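# Should I publish my memoir chapters on a blog before I look for a publisher?

Posted in Memoir & Life Writing, March 14, 2024

**Mélanie Hawthorne**

I have a finished draft of a memoir about the four years my family ran a small hotel in Štefanec. It comes to 109 pages, double spaced, in 15 chapters. Two people in my writing group have read all of it and my sister has read the parts she's in.

In February I set up a blog on Voltine and put up the first two chapters, cut down to posts of under 2,000 words. Chapter one has had 368 views, more than I expected, and a few people left comments asking when the next one would go up. One of them used to live in the next town and remembered the hotel, or at least the sign.

Now I'm stuck on whether to keep going. A woman in my group says that anything you put online counts as published, and that no agent or small press will look at it afterward. Another member says the reverse, that publishers want to see you already have readers. They both sounded sure of themselves.

What I would like to know:

- Does posting some chapters spoil my chances with a publisher?
- If it does, is it enough to take the posts down, or is it too late?
- Do I need to ask the people I write about before a post goes up? My sister is fine with it. A former cook at the hotel appears under his real first name, and I haven't been in touch with him since we left.

I would also take advice on how often to post. I have been doing one every two weeks, and it takes me most of a weekend to cut a chapter to size. The hotel chapters are mostly written around one event each, so they can be split, but the ones about my father's illness don't break up well.

---

**Arnaldo Macedo**

Your two group members are each half right.

For magazines and contests, the first one is mostly correct. A lot of literary magazines say in their guidelines that they don't take work that has appeared on a personal blog. Some don't mind. You have to read the rules for each place you want to send to, and if the rules don't say, write and ask. If you have a chapter you think could stand alone as an essay, keep it off the blog.

For a whole book it's less strict. Two chapters out of 15, shortened, is a sample. If you had posted the entire manuscript word for word, an agent could fairly ask what is left to sell. I posted five pieces from mine over a year, and the press I signed with asked me to take down two of them when the book was ready. The other three are still up. They asked which posts matched the text of the book and I had kept a list, so it took ten minutes. Start a list like that now, with the title, the date it went up and which pages of the draft it came from. 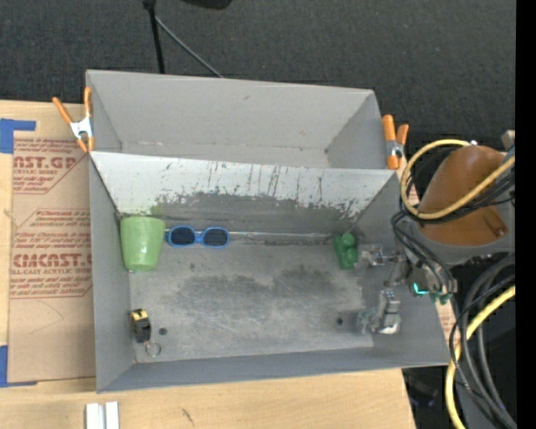

As for taking posts down, do it if you're asked to, but don't count on it to undo anything. Copies stay in search results and in people's email if they subscribe. If a submission form asks whether the work has appeared before, say yes and say where. Editors are used to it. What they don't like is finding out later.

What I would do in your place is leave the two chapters where they are and stop posting chapters. Write new material for the blog instead. You could do short posts on things that didn't fit in the book, such as how you got the hotel license, what you cooked in the off season, a letter, a recipe, how you checked a date you had remembered wrong. That gives readers a reason to come back and it uses up nothing. It should also save your weekends, as a 500-word post that starts out at 500 words is a lot less work than a chapter cut down to size.

On the cook, change the name. Change it in the posts already up too. A first name plus a small town plus a hotel is enough for people who were there to know who he is, and you've already heard from one reader who remembers the place. Changing a name doesn't settle everything. If you say something about him that could hurt him at work or with his family, either find him and talk to him or cut it. If all he does is make soup and argue with your father, I wouldn't worry much. I'm not a lawyer, and if there is anything serious in there you should pay one for an hour.

---

**betcombe_reader**

I would keep posting. I've been on Tusetlow for three years with my grandmother's story and never looked for a publisher, and I have met cousins through it that I didn't know about. Depends what you want it for.

Once every two weeks is plenty. I do once a month, and people still read it. Turn on the email sign-up if Voltine has one, so they don't have to keep checking.

For the chapters on your father I would leave those for the book. I put up a hard one about a funeral and then had to answer comments about it for a week, and I wasn't ready for that. You can close comments on a single post, but I only found the setting afterward.

---

**Mélanie Hawthorne**

Thank you both. I've changed the cook's name in the two posts and started the list. I'm going to hold the rest of the chapters back for now and try a short post about the hotel license, which took eleven visits to the same office. I'll write to the two magazines I had in mind and ask what they say about blogs.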